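Boletín de taller Zestidell – Papel y manipulado

Papel naranja en pila: preparación, igualado y almacenamiento 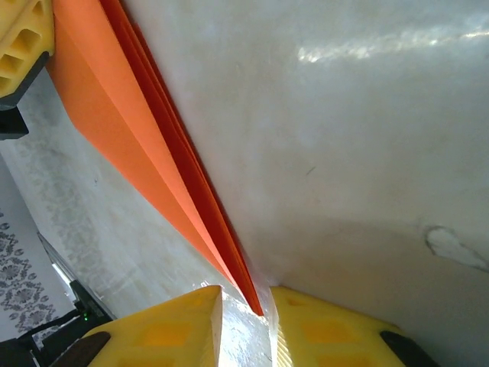

Por qué volvemos sobre el papel de color

En el boletín de octubre tratamos el corte de cartulina blanca y quedó pendiente el papel teñido en masa. Desde entonces el taller de Peren ha pasado a trabajar con naranja saturado para las carpetillas y los separadores, y han llegado varias consultas sobre el igualado de las pilas. Las indicaciones que siguen sustituyen a la hoja interna anterior y se aplican desde el 19 de junio en Peren y en el almacén de Ojeda.

El papel naranja mate no presenta dificultades especiales en la hoja suelta. Los problemas aparecen en pila. El canto concentra el color y se ve más rojo que la cara, con las hojas marcadas como líneas finas y paralelas. Esa diferencia de tono es normal y no indica mezcla de lotes. Para comprobar un lote se compara cara con cara, siempre bajo la misma luz, y nunca cara con canto.

Superficie de trabajo

Se recomienda una superficie blanca, lisa y limpia. El blanco permite ver los restos de fibra naranja y las esquinas levantadas. Si el acabado es brillante hay que tener en cuenta dos cosas: refleja la luz del techo, lo que cansa la vista en turnos largos, y ofrece poca fricción, de modo que la pila se desplaza entera al empujarla por un lado. En superficies con algo de curvatura no debe igualarse nada. Sirven para dejar el papel un momento – no para escuadrarlo.

Antes de colocar la pila se pasa un paño seco. Los limpiadores con silicona quedan excluidos, también los que vienen en toallita.

Igualado

Se toman tacos de 10 hojas como máximo cuando el gramaje es alto. Con papel fino se admiten 15. El taco se sujeta por dos lados opuestos, se curva ligeramente para que entre aire y se golpea primero por el lado largo y después por el corto contra el tope. La hoja superior se revisa con la palma, sin arrastrar los dedos: el tinte en masa no suelta color, pero la superficie mate conserva las marcas de grasa y en el naranja se ven más que en el crudo.

Una vez igualado, el canto debe leerse como una banda continua. Si alguna línea sobresale, se abre el taco por ese punto y se repite la operación. No se corrige empujando la hoja con la uña ni con la regla metálica. En Peren se han devuelto tacos con muescas en la esquina por ese motivo.

Los tacos igualados se apilan en la misma orientación de fibra. La dirección se anota a lápiz en la hoja de protección inferior, nunca en la primera hoja útil.

Tolerancias

La desviación admitida entre la primera y la última hoja es de 2 mm en papel destinado a guillotina. Para separadores que no se recortan no se admite desviación apreciable a simple vista. Las esquinas dobladas se retiran en el momento y se guardan aparte como material de prueba para la plegadora.

Almacenamiento

El naranja saturado es sensible a la luz directa. La hoja superior de una pila descubierta junto a una ventana pierde intensidad antes que las demás y deja de servir como referencia de color. Toda pila que vaya a quedar fuera del armario más de 3 horas se cubre con una hoja de protección blanca, sin peso encima. En Ojeda las baldas inferiores se reservan para este material por estar más lejos de los tragaluces.

La humedad se nota antes en el canto que en la cara. Cuando las líneas de las hojas dejan de ser rectas y empiezan a ondularse, la pila se devuelve al armario y se deja reposar plana. No se prensa. El prensado fija la onda y complica la entrada en máquina.

Las pilas se transportan siempre en horizontal y con base rígida. El cartón gris del propio embalaje es suficiente si no está combado.

Referencias y pedidos

El papel naranja figura en el catálogo interno dentro de la serie Vasetti, en versión mate. La versión satinada se ha retirado del listado y las existencias que queden en Ojeda se destinarán a cubiertas de muestra. Los pedidos entre talleres se siguen haciendo con el formulario habitual, indicando gramaje, formato y dirección de fibra. Los formularios sin este último dato se devolverán sin tramitar.

En el próximo boletín: hendido de cartulina gruesa y mantenimiento de los topes laterales.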